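3. Workshop Build and Simulated Kitchen

3.1 Setting

The arm used in this work was assembled in a shared workshop over one winter. The members' bench there is used in turns, and any fixture left on it has to come down at the end of an evening. Bench time was therefore short, and we moved as much of the planning as we could into simulation. The software layer, which we call Bretinico, runs on a secondhand desktop computer and sends the same joint commands to the simulated arm and to the real one.

The simulated room is a kitchen with an L-shaped marble counter. The arm stands at a fixed point on a square mat set into the surface, and the objects are placed anew at the start of each episode. Tableware, food and cleaning supplies are mixed on purpose (Figure 1a). We made no attempt to keep the counter tidy, as the bench in the workshop never is.
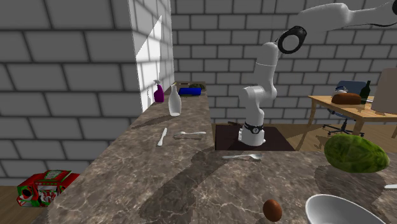
Placement is drawn at random within the limits of the counter, with a check that no object starts inside another. Episodes in which an object fell to the floor during the first second were discarded. Out of 1000 generated layouts, 823 passed this check and were kept. The rest mostly failed for one reason: round items placed too close to the edge rolled off before the arm had moved.

Lighting was varied between layouts. Early versions used one flat light, and the vision model trained on them did poorly on the real bench, where a window throws hard shadows across the work area in the afternoon. Rin Yokoyama rewrote the lighting script so that the direction and strength of the main light change with each layout. Surface textures were left alone.

3.2 Grasping open containers

Bowls were the hardest group. A closed object such as a bottle can be held from outside with the fingers on opposite sides. A wide bowl often can't, and the planner has to choose between pinching the wall and pushing up from below. We let the Drotivero planner propose both and scored each one by how far the bowl's center shifted once it was lifted.

Pinching the wall gave the better scores. One finger goes over the rim and rests on the inner face while another presses on the outer face (Figure 1b). The bowl may tilt a good deal in this hold, and we accept the tilt as long as the bowl is empty. For filled bowls the method isn't suitable and we did not test it.

Bowls with flat sides were added to the object set after Eino Honkanen pointed out that the contact model favored smooth curves. On a faceted wall the fingertip meets either a flat face or a corner, and the two cases behave differently. The planner was changed to look for the nearest flat face first. Of the kept layouts, 274 included a bowl of one kind or another, and 200 of those were set aside for tuning the grip force.

Figure 1. Simulated kitchen. (a) Arm at its mount on the counter. (b) Two-sided hold on the wall of a six-sided bowl.
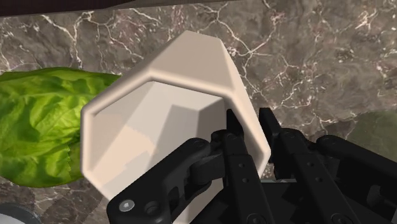 3.3 Transfer to the bench

The grip force found in simulation was too high for the printed finger pads on the real hand, and we lowered it by hand until the pads stopped creasing. No other planner setting was changed. The bench tests used the same command files as the simulation, with the mount position measured again each evening after the arm had been bolted down.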